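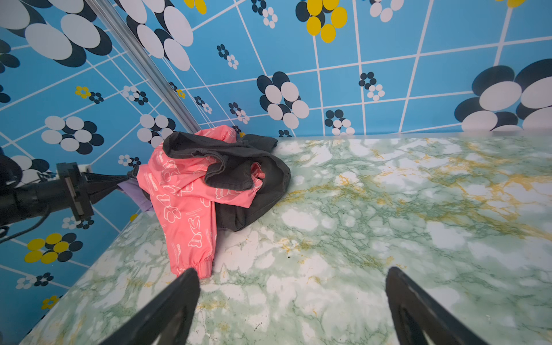 4.2 Where the draft rules fall short

Most good-practice documents for cloth handling read well until someone tries to follow them. The draft code we worked from at Cotdale has 1,569 clauses and sub-clauses, and a large share of them take for granted that the robot meets one item at a time, laid out flat. A pile pushed into a corner, with a pink child's garment crumpled over a dark gray one and a bit of lavender showing at the side (Figure 3), gets a single line: "approach with due care." We do not think that is a rule. It does not say where the fingers may close, how near a fixed wall they may come, or who decides that two tangled garments count as one load. Seidel's reading is kinder than ours. She holds that a code should leave such matters to the site. Our view is that the site will then leave them to the operator, and the operator to the default settings.

We asked 12 operators at the Grekilbridge and Ranton sites to apply the handling section of the draft as written, working alone and without the commentary volume. They disagreed most on the word "item." Some took it to mean whatever the gripper lifts in one closing; others went by the number of garments, which the robot often cannot know in advance. Michalski's proposed fix – define the item as the load – is simple, but it makes the record of each grasp close to useless for anyone who later wants to know what was dropped.

Figure 3. Mixed clothing as met in practice: the heap in the corner, and the garments bundled at the open end of the gripper.

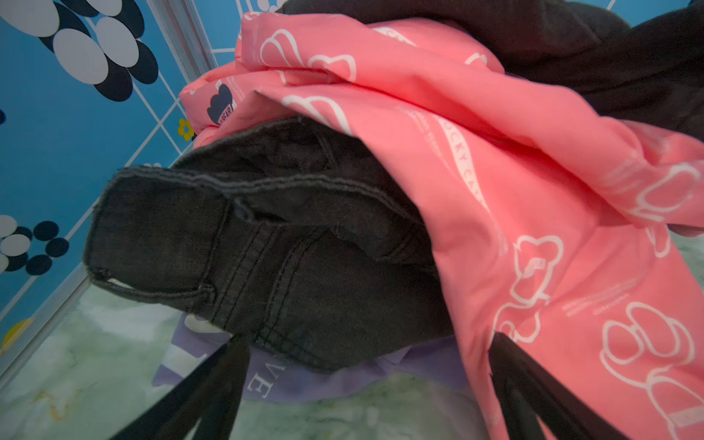 Should a grasp that takes several garments be logged as a fault? Only when the task called for one, and the log should then state what the task called for.

The draft goes the other way and marks every multiple grasp as a fault, which fills the record with events of no interest. Heitmann and Nechyporuk defend this on grounds of caution. We are not persuaded. In a trial of 20 shifts the operators stopped reading the fault list early on, and a list that goes unread protects no one. We would also drop the clause on "gentle closing" until somebody attaches a force to it – the present text could be met by almost any machine on the market.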